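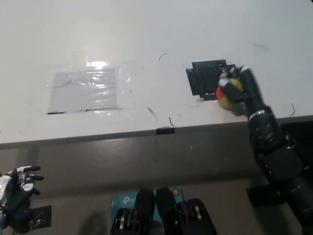

*Bench two: right hand holding the ball over the black square, left hand open.*

# Equipment round: second pair of hands, or a new bench?

**d_wako** – January 18, 2019

Colleagues are invited to comment on the equipment request before it goes to Meron Lemma for approval. The sum available is 2,000. Two items have been put forward:

1. A spare right hand from Oletti, quoted at 1,300 with delivery.
2. A replacement bench from Cadby, with a fixed work surface and clamps, quoted at 940.

Both cannot be met in full. Please state a preference and the grounds for it.

**ibsa.g**

I support item 1. The Hailu trials rest almost wholly on grasping round objects, and the right hand carries most of that load. We lost 11 working days in September while a finger joint was away for repair. A spare would have kept the work going.

**fweldu**

I must disagree. The plastic film is still taped straight on to the table top, and it is creased and throws a bright glare along its far edge. Any camera work over that area suffers for it. A proper surface would help every project, including those which do not use the hands at all.

**ibsa.g**

The glare is accepted, but it does not call for 940. Matt film from Wakley is 70 a roll, and one roll would cover the area twice.

**fweldu**

Film will still crease. We have replaced it before and were back in the same position within weeks. I would also point out that the bench top has loose black strands lying on it, whether hair or wire I cannot say. If it is wire, I should not want it near the joints of a new hand. Cleaning time ought to be in the plan whichever item is chosen.

**sosina_w**

May I ask whether the Oletti quotation includes fitting? The last one did not, and the charge was 300.

**d_wako**

It does not. The true figure for item 1 is therefore 1,600, which leaves 400.

**ibsa.g**

Then I propose the hand, its fitting and two rolls of film, at 1,740 in all. The remaining 260 could be held for fingertips, which wear faster than anything else we buy.

**fweldu**

I will not block that, but I ask that my objection be recorded and that the bench be placed first in the next round.

**m.lemma**

Noted. Desta, please obtain the fitting charge in writing from Oletti. I will not sign against last year's figure. The bench is to be carried forward as the first item.

**d_wako**

I have written to Oletti this morning and will post the reply in this thread.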